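Surface Hygiene in Shared Kitchens: Interim Progress Report

Submitted to: Dasholm Fund, Applied Hygiene Program
Prepared by: Liliana De Luca, project lead
Date: February 23, 2024
Reporting period: second

1. Purpose of this report

This report covers work completed on the surface hygiene study since the first interim report. It sets out progress against the agreed work plan, changes to the sampling method, spending by category, and the work that remains. Results are provisional. Statistical analysis has been run on the first sampling round only, and the figures for the second round have not yet been checked against the laboratory records.

The study asks whether the type of countertop in a shared kitchen affects how much residue remains after routine cleaning, and whether a change in the cleaning procedure has a larger effect than a change in the material. The kitchens are in two residential buildings, Drareck and Oltetti. Both are managed by the same housing operator and are cleaned under the same contract, which removes one source of variation noted in the original proposal.

2. Status against work plan

Site access. Complete. Signed access agreements are in place for both buildings. The Oltetti agreement was delayed by a change in the operator's insurance terms and was signed in November. The agreement allows entry outside meal hours only, and the sampling schedule has been adjusted to match.

Resident notice and consent. Complete. Notices were posted in each kitchen and delivered to each unit. Residents may ask that a kitchen be left out on a given date. Two such requests were received, both at Drareck, and the visits were moved to later dates.

Baseline sampling. Complete. A total of 112 swabs were taken across the two buildings. All were logged and delivered to the Bataineh laboratory within the holding time given in the protocol.

Second round sampling. In progress. The round calls for 80 swabs. Drareck is finished. Oltetti is partly finished, and the remaining visits are booked.

Cleaning procedure trial. Not started. The trial depends on the second round being closed and on delivery of the replacement cloths described in section 5.

Final analysis and report. Not started. No change to the planned sequence.

3. Sampling method

The baseline round followed the method in the proposal. A template is placed on the countertop, the area inside it is swabbed in two directions, and the swab is sealed in a labeled tube. One point is taken beside the sink, one beside the stove, and one on the open part of the counter.

Three changes were made before the second round.

First, the template has been replaced. The original was a stiff plastic sheet that did not lie flat on worn or slightly uneven counters, and liquid from the swab spread under its edge. The new template is thinner and has a tacky underside. Side-by-side tests on a bench in the laboratory showed less spread and no measurable transfer from the adhesive.

Second, the point beside the stove is now set at a fixed distance from the burner edge. In the baseline round the field staff chose the position by eye. Readings from this point varied more than those from the other two, and position is the most likely cause. The baseline stove readings will be kept in the data set but reported separately.

Third, each visit now includes a blank. A swab is opened, exposed to the air in the kitchen, and sealed without touching the counter. Blanks were omitted from the original plan on grounds of cost. The reviewer's comments on the first interim report recommended them, and the laboratory agreed to process them at a reduced rate.

4. Surface materials

The kitchens contain three classes of countertop: laminate, stainless steel, and natural stone. Stone is the smallest group and the hardest to treat as a single class. Absorption depends on the type of stone, the finish, and the age and condition of any sealer, and maintenance records for sealing are incomplete at both buildings.

Visual inspection was considered as a quick screen for soiling and rejected for stone. On a dark, polished marble with dense white and cream veining, a thin film or small spill is difficult to tell apart from the pattern of the stone itself. Cleaning staff interviewed at Drareck reported the same difficulty and said that they judge these counters by touch.

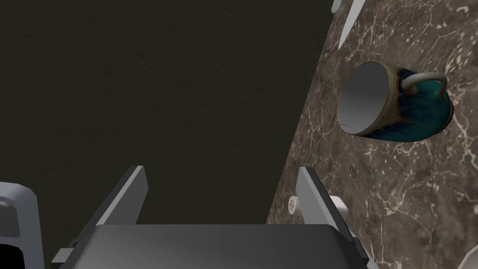
5. Provisional findings

The following points are drawn from the baseline round and should not be quoted outside the program.

Residue readings were lowest on stainless steel at all three sampling points. Laminate in good condition gave readings close to those for steel. Laminate with visible scratches or lifted seams gave higher readings, and the difference was greatest beside the sink.

Readings on stone were widely scattered. Counters with a known sealing date inside the maker's recommended interval were comparable to sound laminate. Counters with no sealing record ranged from low to very high. The group is too small to support a firm statement, and additional stone counters would be needed to separate the effect of the sealer from that of the stone.

The strongest single predictor of a high reading was the age of the cloth in use at the time of the visit. Cloths are supplied under the cleaning contract and are meant to be exchanged daily. Supply records indicate that this interval was exceeded in both buildings, by up to 15 days in one Oltetti kitchen. The operator has been informed and has asked its contractor for an explanation. The replacement cloths for the procedure trial are color coded by day so that the exchange can be checked at a glance.

6. Budget

Staff costs are in line with the approved budget. Laboratory fees are above plan because of the added blanks. The increase is covered by an underspend on travel, which resulted from combining visits to the two buildings on the same route. Materials spending is below plan, pending the invoice for the cloths. No request for additional funds is made in this report.

One transfer between categories requires approval under the terms of the award. We ask that the unspent portion of the travel line be moved to laboratory fees. A revised budget table has been sent separately to the program office.

7. Risks and open issues

Loss of sites. The operator plans to refit some of the Drareck kitchens. If the refit begins before the procedure trial ends, those kitchens will be withdrawn. The operator has agreed to give written notice of the start date.

Laboratory capacity. Bataineh has advised that turnaround will be slower during its equipment recalibration. Samples can be held in cold storage for a limited time, and the remaining Oltetti visits have been spaced so that the limit is not reached.

Sealing records. The operator is searching its purchase files for stone sealer orders. If no further records are found, sealer condition will be estimated with a water drop test and reported as a field observation with a stated margin of error.

Staffing. One field technician has left the project. Training of a replacement is complete, and the new technician has carried out supervised visits at both buildings.

8. Work planned for the next period

Finish the remaining Oltetti visits and close the second sampling round.

Check all second round results against the laboratory records and issue a corrected data file.

Begin the cleaning procedure trial at Drareck, followed by Oltetti once the cloths have been distributed.

Submit the draft analysis plan to the program office for comment before any trial data are examined.

Questions on this report should be sent to Liliana De Luca at the project office. The sampling log, consent notice, and revised protocol are available on request.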